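State Says Grenbridge Deer Herd Has Bounced Back. Hunters Want to See the Math

Aug 7, 2021

The state wildlife office says there are now 3900 whitetails in the Grenbridge unit, and on the strength of that number it plans to hand out 2000 antlerless permits this fall. That's the most the unit has ever had. If you hunt Grenbridge, you may be wondering where all these deer have been hiding.

So am I. I've hunted the east side of the unit for 13 seasons, and last year was the slowest I can remember. One man's slow year doesn't prove anything, and I'd be the first to say so if somebody else tried it on me. But the agency's case for the new number is thin in places, and the people who will pay for a mistake are the ones who hunt there after this season is over.

The estimate comes out of a new computer model the office started using in March. The old method leaned on harvest reports and a winter flight over the river bottoms. The new one adds trail camera photos, roadkill reports and something the summary calls "habitat weighting," which means the model assumes good cover holds more deer than poor cover. Fair enough. It probably does. The trouble is that cover on a map and deer in the cover are two separate things, and the summary doesn't say how often anyone went out and checked.

Kiyoshi Tsuji, the biologist who runs the deer program for the region, told me the model has been "tested against what we already know." I asked what that meant. He said the model was run backward on older harvest data and matched it well.

"It's the best picture of this herd we've ever had," Tsuji said. "I understand people are nervous about a big permit number, but the deer are there."

Running a model backward on the same kind of data it was built from is a low bar. I asked if it had been compared with a fresh ground count in Grenbridge. It had not. There is one planned, he said, but it won't be done until the permits have been sold and the season is closed.

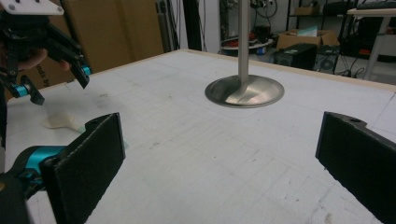
The camera part deserves a closer look too. According to the summary, most of the photos came from two pieces of land, the Tristusow tract in the north and the old Mészáros farm along the creek. Anybody who has driven past the Mészáros place at dusk knows what's in those fields. It's the best deer ground in the unit by a mile, with beans on one side and thick creek bottom on the other, and it gets almost no pressure. Put your cameras there and you will get deer on them. Whether that tells you a thing about the cutover hills to the south is another question, and that's where most of the public hunting is.

Tsuji said the model corrects for this. He didn't have the correction handy and offered to send it. As of this writing I haven't received it. I'll report on it if it comes.

Erasto Makori doesn't need to see it. Makori has guided in and near Grenbridge for most of his adult life, and he said his clients were seeing fewer does on public ground well before the new number came out.

"They're telling me there's more deer and my guys are sitting all day looking at squirrels," he said. "I'd love for them to be right. Show me the tracks."

Makori has his own reasons for wanting fewer permits, and he admits it. More tags means more trucks at every pull-off, and crowded woods are bad for a guide's business. Keep that in mind when you hear him. But keep in mind as well that permits bring in money, and that the office has been short of it. Its own budget outlook lists higher tag sales as one way to close the gap. I'm not saying somebody cooked the herd estimate to sell tags. I am saying that when a bigger number happens to solve a money problem, the work behind it should be easy for the public to see, and this work isn't.

Farmers have a side in this as well, and they're pushing hard for the permits. Crop damage complaints are up near Biltness, where growers say does and fawns are eating the edges off their soybeans. I don't doubt them. A packed herd around Biltness could be perfectly real. It could also be a local problem, and the usual fix for a local problem is a set of damage tags good on those farms. A permit that covers the whole unit lets everyone with one go wherever the access is easiest, and around here that's the same public hills that already get hunted to death.

One thing in the plan does make sense. Hunters who fill an antlerless tag will have to report it within two days, down from a week. Faster reports would give the office a chance to see trouble early. When I asked whether permits or season dates could be cut back if the reports come in low, though, Tsuji said there was no trigger for that in the current rules. So the office would know sooner and could do nothing until next year.

Written comments on the permit plan are still being taken at the regional office. If you send one, ask for the camera locations, the correction for good habitat, and the date of the last ground check. Those are plain questions and they should have plain answers. The permits go on sale next month either way, unless the plan is pulled, and no one I talked to expects that.

COMMENTS

creekbottom_ray
Hunted the south hills every weekend last November and saw 2 does the whole season. But sure, break out the 2000 tags.

Dale in Biltness
Come sit on my porch any evening and count them in my beans. You guys say there's no deer and then you all hunt the same ridge next to the parking lot. Walk a little.

TinaM
Dale, that's sort of the point of the article? Give the farms damage tags and leave the public land alone.

Dale in Biltness
I've had damage tags. Can't find anyone to fill them, they all want horns.

oldsavage99
They said the turkeys were coming back too. Still waiting.

creekbottom_ray
Did he ever send you that correction or whatever it was?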